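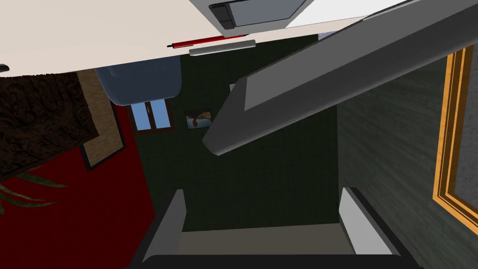
Simulated view: open gripper, with an arm link slanting down above it.

Unit Insignia and Heritage Records: progress report to the funder, October
Prepared by Leena Riihimäki

The grant pays for a catalogue of the badges, plaques and painted signs left by army engineer units that passed through the Mernard depot. You asked for a plain account of where the money has got to, so I have left out the adjectives that were in the last report.

Cataloguing
We have entered 713 items. The target was higher, and I doubt it was ever a sound one, as it came from a stores ledger that lists the same plaque under two or three names. Of the entries so far, 300 have a confirmed unit and a date range. The rest have a unit name that somebody wrote on a tag, and I am not willing to call that confirmed.

Origin stories
Rostyslav Kuzmenko has been checking the popular account of the beaver-and-shovel badge, which says a cook drew it on a ration box in one evening. The earliest written version we can find is a reunion booklet printed long after the unit was disbanded. The cook does not appear on the nominal roll. The story may still be true, but we will not print it on the display panel as fact, whatever the association would prefer. Two other badge stories are in the same state.

Interviews
Zoriana Pasichnyk has recorded 62 former members and family members. They are good company on tape and poor on dates. Transcripts are finished for the first batch only. Wesix quoted for automatic transcription and the trial turned "sapper" into "supper" all the way through, so we are typing them by hand. This is slower and I would not expect it to speed up.

Conservation
Kushnir has returned the painted vehicle doors. The colour match on the second door is not convincing and I have held back the final payment until Myroslav Tkachuk has looked at it in daylight.

Spending
We have used 94 per cent of the conservation line with four plaques still untreated. Uliana Hrynyshyn proposes moving money across from travel. I support that, but it needs your approval in writing.

Still open
The loan agreement with Amari is unsigned. I have been told it is nearly ready, as I was told last time. Please do not announce the travelling display until we have it.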